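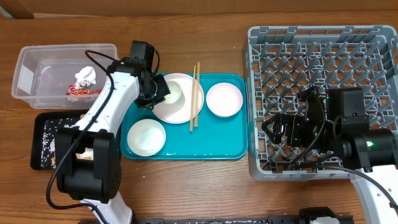

About us

Colletti & Dunleavy is a small tableware shop. We sell plates, bowls, cups, chopsticks and the trays to carry them on. We opened 7 years ago in a narrow room on Jusitz Street, and we are still in the same room, only now we also use the floor upstairs for packing.

At the beginning we sold everything piece by piece. Then customers started to ask us the same thing: which bowl goes with which plate, and does it all fit on one tray? So we began to put together table sets for one person. Today we have 18 of these sets. The one we sell most is called Ralluda. It has soft colors, mostly pink and white, and it comes with a teal tray with rounded corners.

How we choose

We use every piece at our own lunch table for 3 weeks before it goes to the shelf. We look if the bowl is comfortable to hold, if the cup is stable when it is full, and if the rim of the tray is high enough to stop a chopstick from rolling away. Many nice pieces do not pass. Last December we sent back a whole delivery of cups, which were pretty but too heavy for children.

Single pieces

You can always buy one bowl or one plate without the rest of the set. If you have broken something from an older set, please write to us with the color and the size. We keep a shelf of spare pieces, and we can often find a match. Chopsticks are sold in pairs only.

Visiting the shop

The shop is open in the afternoon. You are welcome to take the pieces from the shelves and try them together on a tray. Larger orders for cafés and schools need around 17 working days, and we are glad to prepare one sample tray first.

Page updated February 2025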